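Home Threads Household Laundry Archive Search

Maarja Jaunzems
December 25, 2023

Thread on folding brushed and knitted synthetics for storage. Public holiday, 38 degrees in Billthorpe, everything warm is going in the cupboard until April. Notes as I go.

Scope: fleece, fine polyester knit, anything with a raised surface that slides on itself. Cotton sheets behave differently and have had their own thread. Wool is excluded because wool needs moth treatment and I'm not opening that again.

Constraint first. The shelves are from a Rätsep linen cupboard. Clear depth 664 mm, measured from the back panel to the inside of the door, not to the front edge of the shelf. The catalogue gives the shelf. The door has a rail on the inside that eats into it.

So the folded piece has to come in under 664 mm on its long side, and I want a finger's width each end. I fold to thirds, then to half. Quarters make a thinner stack but leave a hard crease across the middle, and on fleece the pile along that crease is still lying flat in winter.

Washing, briefly. Cold, inside out where there is an inside, no softener. Softener coats the fibre and the pile clumps. I use the Zendico liquid at half the dose on the bottle. Spin up to 1,000 rpm. Past that the load comes out wrung into a rope and you spend the time you saved pulling it straight.

Dry it fully before it goes anywhere near a shelf. Seams and hems hold moisture longer than the body of the fabric. Check the hem with the back of your hand, and check the corner where two hems meet, which is usually four layers.

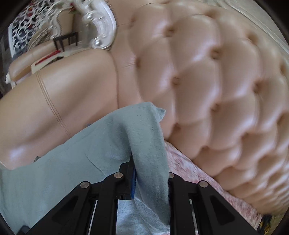
Finding the corners is the slow part. A soft knit has no stiffness to tell you where the edge is. Pick it up anywhere, let it hang, and the lowest point is nearly always a corner. Take that one, let go of the first grip, and the new lowest point is generally the corner diagonally opposite. Two corners in two regrips. Then run along a hem for the third.

Running along the hem: thumb and first finger, light pressure, slide. If you pinch hard enough to stop it sliding you will bunch it up and lose the edge. If the hem is overlocked you can feel the stitching under the thumb the whole way. If it is raw cut, as cheap fleece often is, go slower.

Surface matters more than technique. Leather is poor for this. Fine knit slips on it in one direction and, if the day is humid, sticks in the other. The seat of a sofa also slopes backwards, so the lower half creeps away while you are squaring the upper half. I have timed myself at both and the bed wins every time.

A woven bedspread underneath gives enough friction to hold the bottom layer. Bed made, spread pulled tight. Fold on top of it. A loose spread will travel with the fabric and you end up folding both.

Height is the other advantage. The top of my mattress is higher than the sofa seat by enough that I don't bend. Five pieces is nothing. By the time you are through the spare room as well, you notice.

Sequence, full size piece:
Lay flat, pile down.
Square the edge nearest you to the edge of the mattress.
Smooth from the centre outwards, flat hand.
Far edge over by a third.
Near edge over that.
Ends to the middle, or one end to the other if it is short.

Smooth outwards only. Going back and forth lifts the pile and pushes a ridge of fabric ahead of your hand. When you do get a ridge, pinch it at the top, lift it clear and lay it down again. Pressing it flat makes a pleat.

A spring clip at one edge substitutes for a second person. Clip it, pull away from the clip, square the other side. Take it off before the second fold or you will fold it in. I have found one in the cupboard in May.

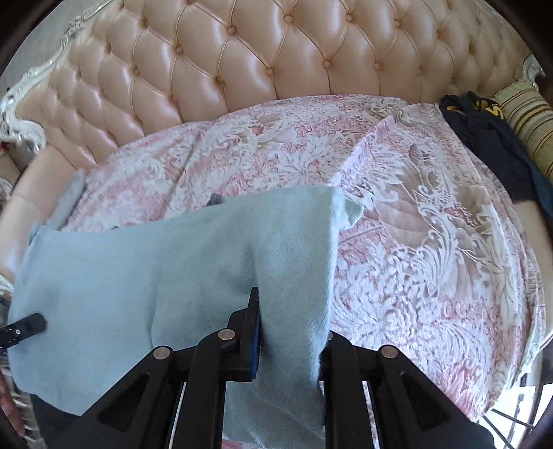

Henk Smits replied that he rolls his, and that a roll leaves no crease at all, so thirds or quarters becomes irrelevant.

Correct on the crease. Rolls don't stack on a flat shelf without a lip, and the Rätsep shelves have no lip. If yours are in a box or a drawer, roll them.

Second point from the replies: vacuum bags. Not for fleece. The loft is the insulation, and months under compression takes some of it out for good. A cotton pillowcase keeps the dust off and lets air through. Fold so that one piece fits one pillowcase, label on the hem end.

Labels: I write the weight on them. The big throw is 967 g dry. If it goes on the scale heavier than that after washing, it isn't dry yet. This has settled several arguments in this house.

Stack order is heaviest at the bottom, folded edge facing out. Facing out means you can pull one without unfolding its neighbour.

That's the warm half of the cupboard done. Summer covers next week, if the forecast drops.

Print this thread | E-mail this thread

Comments (4)

Piret Lapiņa
The lowest-corner method works on fitted sheets too, up to a point. You get an elastic corner that looks like a corner and isn't the one you wanted.

Tihomir Dimitrov
Is the half dose for top loaders or front loaders? My Gultudach front loader foams over on a full cap of anything.

Maarja Jaunzems
Front loader. For a top loader I'd go to three quarters and run a second rinse.

Valdis Ots
Weighed ours after reading this. Had been putting it away damp for years, judging by the smell of the shelf.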